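Search Search this site Enter keywords Go

The Open Plan Was Never About You

17 Dec 2018
Reading time: 3 min

The brochure for Trerncombe, a development of 673 homes on what used to be a rail yard, uses the word "flow" on nearly every page. The kitchen flows into the dining area. The dining area flows into the living space. The living space, if you follow the arrows, flows back into the kitchen. What it doesn't have is a way to close any of it off.

I went to see the show home in May. It was 1,085 square feet and felt bigger, as it was meant to. The sofa was a little too small for a sofa, and the dining table would have been tight for four adults who eat with their elbows. Somebody had baked something. The sales agent told me that buyers today want to be together.

Maybe they do. I'd like to see who asked them, and whether the question mentioned the dishwasher.

Leaving out a wall saves money. You don't frame it, board it, paint it or hang a door in it. You don't run a separate light switch for the room behind it. Ollar, the builder, wouldn't tell me what it saves per home, and I don't blame them, but I have never met a contractor who thought a wall with a door in it was free. The saving gets sold back to the customer as a lifestyle, and the customer pays for it again in February, trying to heat one enormous room to sit in a corner of it.

Then there is the noise. A family with a teenager, a toddler and one parent working from home has three kinds of sound going at once, and the open plan mixes them all together. Duangkaew, a design studio that draws up layouts for several builders, suggests rugs, heavy curtains and a bookcase set at right angles to the window. I read that list twice. It is a list of things that do a wall's job badly.

Smell gets less attention. Fry fish in a closed kitchen and you have a kitchen that smells of fish. Fry it at Trerncombe and you have a couch that does, for a week. The extractor hood on display was handsome and, according to its own leaflet, had 10 speeds. I asked to hear the top one. We stopped talking until it was switched off. 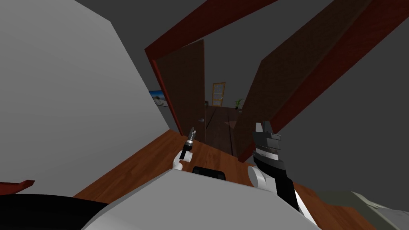
One Trerncombe buyer, Brolla owner and all, told me that doors just collect fingerprints and she was glad to be rid of hers, and that in her last house the kids slammed them all day. It's a fair point, and I have slammed a few. (A Brolla, for those who haven't been sold one, is a folding screen on wheels. She bought it in her second month.)

I don't want to go back to a warren of dark little rooms. Plenty of older houses are badly laid out, and knocking through can fix a bad one. But the old habit of giving a job its own room came from people who cooked, slept and argued in those rooms every day — and I trust them a little more than I trust a brochure.

If you are looking at a floor plan this winter, take a pencil and mark where you would go to make a private phone call. At Trerncombe, I got as far as the bathroom.

Comments (3)

gravelpath
We put a wall back in last year. Best money we ever spent on the house.

Nettie_R
Disagree. I can cook and watch my twins at the same time. Try that with a door shut.

oldsash
Leave it open, then?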